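PLOSTVILLE, December 12, 2023 – Banesau today released a method for estimating how far a two-armed household robot can trust what its wrist cameras report during a task. The method, called Lutitz, was developed and tested entirely in simulation. A technical report and the evaluation code are available on request.

Most policies trained on several camera views give each view the same weight at every step. Lutitz assigns a weight to each view at each step, based on how well that view has predicted the robot's next joint positions over a short window. A wrist view that contains useful edges, such as the slats of a tray or the post of a door frame, tends to keep a high weight. The simulated rooms use plain surfaces and even light, so the difference between a useful view and a poor one comes mostly from geometry. 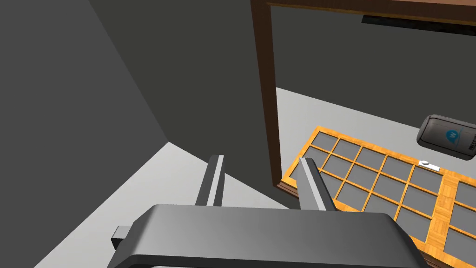

Test setup

The evaluation covered 557 simulated episodes in rooms with doorways, wooden furniture and small loose items. Each episode was run twice from the same starting state, once with fixed weights and once with Lutitz. The policy, the gripper model and the physics settings were identical in both runs. An episode counted as complete only if the target item was at rest in its assigned place when time ran out.

Views from the body of the robot were recorded along with the wrist views. They show more of the room, but parts of the robot's own shell and arms take up a share of the image. The report treats this as a fixed cost and does not try to mask the robot out.
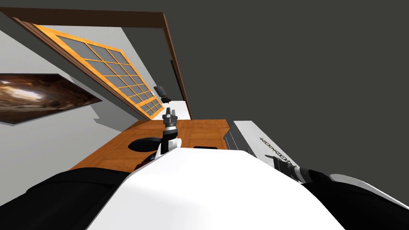

With fixed weights, the policy completed just over 71 percent of episodes. The gain from Lutitz was limited to episodes in which one wrist view carried little detail for a long stretch. In all other episodes the two versions performed the same within the margin of error. Planning time per step did not change in any way that would matter on a real controller.

The failures that remain fall into two groups. In the first, both wrist views lose weight together and the policy falls back on the body view, which is too coarse for a grasp. In the second, the weight recovers too slowly after the arm turns back toward the work area. A shorter window fixes the second group but makes the first one worse – the report gives results for both settings.

A view of a blank surface is the simplest case. The fingers still appear in it, so the image is useful for checking whether the gripper is open, but it says very little about where the arm is in the room.
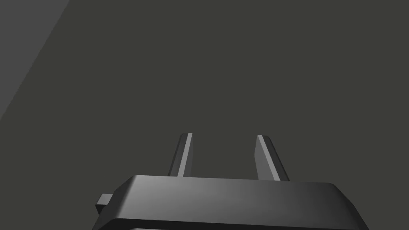
Anong Wiriya said the window length should be learned from data and that a fixed value would be hard to defend outside simulation. D'Souza agreed, and added that the November runs had already shown the best value shifting from one room layout to the next.

Banesau plans to repeat the evaluation with a learned window and with uneven lighting. No tests on physical hardware have been scheduled. Requests for the report and code should be sent to the Banesau research office in Plostville.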